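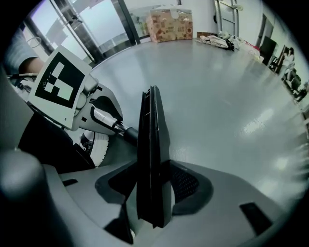 Chapter 4
Clearing and Cleaning a Large Floor

Most of us learned to clean in a bedroom or a kitchen, and a big open room - the kind you find at the front of an office - can feel like another job altogether. Take heart! It goes much as it does at home, only with more walking.
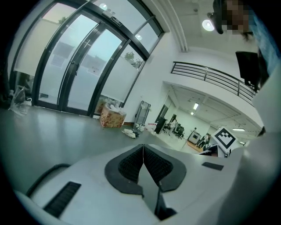
Figure 4.1 White plastic bags on the floor near the glass entrance.

Pick up the bags and scraps first, then bring out the vacuum. Work toward the door in long, easy passes, and let the hose trail behind you. 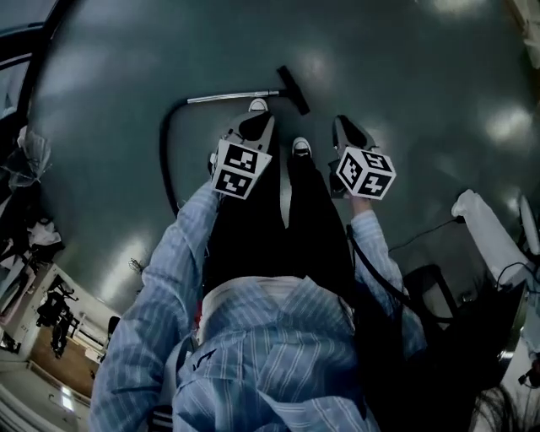 Corners come last, and we'll get to those in a moment.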